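Search this site Search
Home Syllabus Notes Labs Office Hours

Robot Software Practicum
Notes for Unit 3: From Hand Motion to a Policy You Can Trust
Brendan Kinsella, posted Feb 8, 2024

Welcome back, everyone! Last unit we spent a lot of time on the Flurnberg arm and its low-level controller, and I know a few of you were itching to get to the learning part. We are nearly there, but first I want to talk you through the software that sits between a person moving their hands and a file that a training job can read. It is less glamorous than the model, and in my experience it is where most of the lost afternoons go (mine included).

Our toolchain has two main pieces. Wurno is the recorder: it listens to every stream and writes it down with a timestamp. Mogensen is the replayer, which takes a recorded episode and plays it back in simulation so that you can look for trouble before you train on it. Gobnait Ní Chonaill wrote most of Mogensen and will be joining us for the lab, so please save your hard questions for her.

1. Frames and time
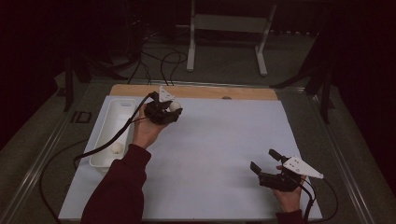

Every pose that Wurno writes is expressed in some coordinate frame, and the first thing I'd like you to do with any new episode is work out which one. For this unit we use a single table frame, with the origin at a corner of the work surface, and each tool gets its own frame as well. When you demonstrate with two hand-held grippers, as with the ball task, each has a white triangular plate fixed to it, and that gives you two tool frames moving independently. One hand can be up over the board with a ball in its fingers while the other hovers low and open, so please don't be tempted to store one "gripper state" for the pair. Store left and right separately, with the pose and the finger opening for each, and let the planner worry about coordination later.

Time deserves the same care. Streams arrive at different rates and with different delays, and if you simply zip them together row by row you will teach your policy to close its fingers a little too late. Wurno keeps the original stamps. Resample onto a common clock only when you export, interpolate positions linearly, and use slerp for rotations – averaging quaternions component by component will hurt you sooner or later.

2. Labeling the grasp

A grasp event is a change in the finger opening followed by a stretch where the opening stays nearly constant and the object moves with the tool. That last part matters. I have seen lovely, clean opening curves from hands that were closing on nothing at all! So the Mogensen detector asks for agreement between the opening signal and the ball position from the perception node, and it drops the event when the two disagree.

Perception has its own little puzzle for us, and it's a good one to think over before lab. With two balls of matching size and color on the table, appearance won't tell you which is which. From a camera on the tool, the farther ball looks much smaller, and the nearer one may be partly hidden behind a jaw pad. Track by position in the table frame, carry the identity forward from one timestep to the next, and mark it as unknown when you lose it.

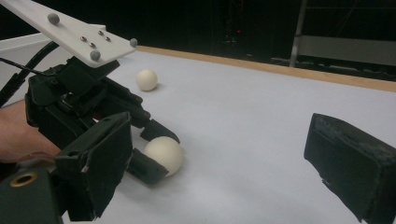
3. Lab work for this unit

Download the Jurdale set from the course folder. It holds 76 episodes, and two of them have a clock problem that I would like you to find.

Step one: load an episode and plot left and right finger opening on the same axis.
Step two: run the grasp detector with its default settings and write down what it misses.
Step three: export to the common clock, replay in Mogensen, and compare the tool paths with the originals.

Keep your exports under 3000 timesteps per episode or the replayer gets very slow. Write-ups can be short, a page or two is plenty, and do include your plots. If you get stuck on the rotations, come by office hours and bring your code with you.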